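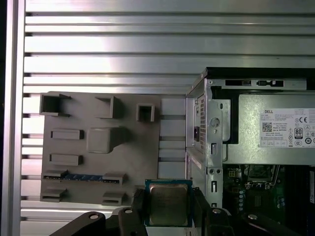

Processor out, Dell case open.

Taking things apart at home, and getting them back together
Workshop tips no. 49, by Zdislava Charvát

Most household mending fails at the reassembly stage. Taking a toaster to bits is easy, and a reasonably angry toddler could do it. The tips below apply to toasters, hoovers, old computers, sewing machines and the bathroom extractor fan that has sounded like a light aircraft ever since we moved to Rustville. Some came from readers and some from experience, meaning I have a drawer of screws I can't account for.

Clear more table than you think you need. Half for the thing, half for the bits of the thing. If dinner is due at seven, don't start at six.

Put down an old light-coloured towel. Screws dropped on a towel stay put. Screws dropped on a bare table roll off and enter another dimension, usually the one under the fridge. Use a tea towel with a flat weave for anything electronic, as bath towels shed fluff, and static is no friend to circuit boards either.

Use a bun tin. Twelve cups, one for each stage of the job, working left to right. When you put it all back, work right to left. Ice cube trays do as well, provided you warn the household. Ours produced a gin and tonic with a washer in it.
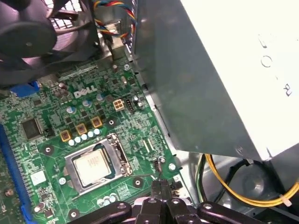

4 min read

Mark your plugs before you pull them. A scrap of masking tape on the plug and another on the socket, same letter on both. Do it even if there are only two. Do it especially if there are only two, as that's when you'll be cocky.

Unplug at the wall, then wait. Anything with a motor, a heater or a power supply gets left alone while the kettle boils and the tea gets drunk. Microwaves you leave shut altogether. They can hold a nasty charge long after they're unplugged and are a job for someone with the training.

Buy one decent screwdriver. A cross-head that fits properly is worth the whole of the 39-piece set my brother-in-law gave me, of which I have used three and bent two. If the tip rocks in the screw head, stop and find one that doesn't. For a chewed screw, lay a wide rubber band over the head and press hard through it. This works perhaps half the time, but rubber bands are cheap.

Don't lever until you're sure. Plastic casings are held by clips, and also by one last screw hidden under a sticker, a rubber foot or the label telling you not to open it. Run a fingertip firmly over every sticker. If it dips, there's your screw.

Clean while you're in there. A soft paintbrush (the one you bought for skirting boards and never used) shifts dust from vents and fan blades. Hold the fan still with a finger as you brush. For grease, a cotton bud with a drop of surgical spirit, on metal and hard plastic only. Keep the vacuum nozzle well away from small parts. I spent a long evening going through a hoover bag for a spring, and I learned things about our carpet.

With old desktop computers, go gently round the processor. It lifts straight up once the latch is open, and it goes back only one way, so look for the little corner mark and line it up. Handle it by the edges. If you've lifted the cooler off, the grey paste has to be wiped away and replaced with a fresh blob the size of a pea. Ingvar Riis wrote in from Skollanen to say that his peas are larger than mine and could I be more specific. A small pea, Ingvar.

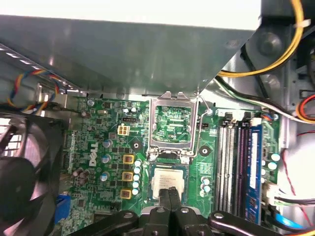
Cables are the next thing to catch people out. Before you close any lid, check that nothing is lying across a screw hole or trailing near a fan. A twist tie from a bread bag will hold a wandering cable in place, though strip it down to one with no bare wire poking out of the ends. In lamps and hairdryers, don't tie anything near the hot part.

Start every screw by hand. Turn it backwards until you feel a small click, then forwards. That click is the thread dropping into its own groove. Get them all in loosely first, then tighten in a criss-cross order, as you would a car wheel. Snug will do.

If you have a screw left over, open it up again. I know. I've also told myself it was a spare.

Label the leftovers you mean to keep. A jam jar marked "Drolis kettle, base" is useful. A jam jar marked "bits" is how I came to own 124 assorted screws, a brass hinge and the key to something.

Readers' corner: can you wash a fabric lampshade?
Mrs Ondrejka asks. If it's stitched, yes: a lukewarm bath with a little washing-up liquid, a rinse, and then dry it quickly with a hairdryer so the frame doesn't rust. If it's glued, no, or you'll have a wire frame and a sort of flannel. Check along the inside of the rim before you run the bath.

Next month in the series: squeaky stairs, and whether talcum powder does anything for them apart from make the landing smell of babies.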